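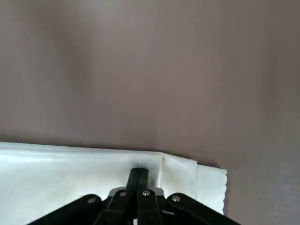
Minutes of the Allham Seed Swap meeting, 18th May, typed up by me, Ashley Pilkington, so blame me for the spelling. We started late because everybody wanted to look at Cyril Holroyd's bean collection first (fair enough, it's a great collection!). For sorting seed at the swap we agreed on a plain, matte surface with no pattern, with something white laid across part of it, a cloth or a paper towel, so the dark seeds show up on the white and the pale ones on the bare part. I'm all for it – I lost half my lettuce seed on a flowery tablecloth last year.

Last meeting's minutes were read and passed. Cyril asked me to fix one thing: he gave away the Tisau squash, and I had him down for the Henau. Sorry, Cyril.

Envelopes. We have almost 3,000 of the small brown ones left, so no order this time. I'll bring the date stamp and two ink pads. Please write the variety AND the year on every packet, we had far too many mystery tomatoes last time.
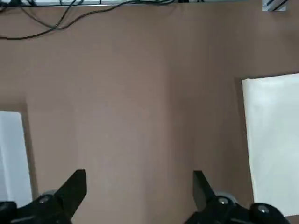

Cyril then went over the layout for the June swap. Vegetables go by the door, flowers along the back wall, and herbs wherever they fit. He wants to keep squash away from pumpkins so people stop mixing them up, and I said good luck with that! We did vote on it, though, and it passed.

Money. We have $90 in the tin. Hall rent comes out of that, and Cyril will get a price on new labels before we spend anything else.

Other stuff. The Lo gardeners would love to come and bring their peppers – yes please! I'm writing back to them this week. There was a long talk about whether saved hybrid seed should be allowed, and we left it at yes, if the packet says so.

Cyril to book the hall, me to do the flyers. We wrapped up after coffee.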